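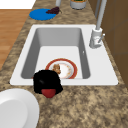

6 min read

Handout 5: The Kitchen Before the Kitchen

Bring this one back next time, please, we'll be scribbling on it. If you missed the last session, you need the joint limits table from Handout 4 as well, and a charged laptop.

So! We have an arm (Żak, bolted to the end of bench 2 and still missing its cable cover) and we have a room to try it in that can't be chipped, flooded or scratched. Tonight is all simulation. I know some of you came to solder. We'll get there, but I've already paid for one replacement wrist servo out of my own pocket and I'd like to stop at one.

The scene file is called Pruvemico. It's a rendered kitchen corner with a white sink set in a granite counter, some plates, and some food. Load it and let it settle for a few seconds before you touch anything, or the small objects jitter and you'll spend ages wondering which line of your code did it. None of them did. It's the contact solver waking up.

Getting your bearings

The first job is finding your gripper in the view and working out how far its fingertip pad is from the thing you care about. With the gripper over the front edge of the sink, the red pad hangs down over the granite, and the red-rimmed plate is down in the basin behind it. It looks so close! But you have the rim to clear and then a drop to the basin floor, and the camera squashes both of those into almost nothing. I drove straight into the rim on my first three tries.

Write these down in your notebook before you move a single joint:

Counter height, as the simulator reports it
Height of the sink rim
Height of the basin floor
Your clearance, meaning how far above the rim you want the pad to travel

For clearance, start with 60 mm. It's generous and a bit slow, and I don't care. You can shave it down later when things are going well.
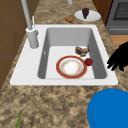 Bescombe, October

I'm keeping that line on top of this section so you know which version of the exercise you have. The older one had everybody reaching in from the same side, and it was too easy.

Exercise A: coming in from the side

Bring the gripper over the right rim with the fingers pointing toward the basin. Your target is the small round dark red fruit next to the plate (apple or tomato, we argue about this every term, call it whatever you like in your code). It's touching the plate's rim, so a fat, wide-open grasp is going to shove the plate before it gets hold of anything. Try closing the fingers partway first and coming down on the fruit from above.

Things that will bite you:

The brown chunk of food leans on the basin wall. Leave it alone for now. Lumpy shapes against a wall are a whole evening by themselves.
The faucet is tall. Your elbow doesn't know that. Add it as an obstacle before you plan, and add the spout too, which I forgot and Theerawat Wongsuwan very kindly pointed out in front of the whole class.
The gripper model is the Corex one, so use the Corex finger offsets from our shared folder and not whatever you measured on Żak.

Save your log whether or not the grasp holds. My own first log ran to 2,369 lines and the useful bit was near the top, where the wrist hit its limit. A failed run with a log is worth ten minutes of group time, and I mean that nicely.

Exercise B: shelf and door

Same kitchen, lower down. We'll do the open shelf side first, then the door.
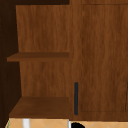 Fig. 3. Open shelves at left, closed door with vertical bar handle at right.

Both shelves are empty, so for the shelf half you're just practicing going in and out without clipping the upright between the shelves and the door. Look at how much deeper the lower shelf seems than the upper one. Query both depths from the scene file and compare them with your guess by eye. Mine was way off.

For the door, the handle is a slim dark vertical bar, so roll the wrist until your fingers can close on either side of it. Then pull along an arc. If you pull in a straight line the handle slides out of your grip or the simulator throws a fit, depending on friction settings. You can work out the arc from the hinge position in the scene file. Make sure you read the sign of the hinge axis, and then read it again.

For next time

Finish A, and have a go at B up to the point where the fingers close on the handle. Bring your log, your four heights and a sketch of the arc (pencil is fine). Safety glasses too, because if A looks good for most of you we'll power up Żak for the second hour and try it with a foam ball in a dish tub.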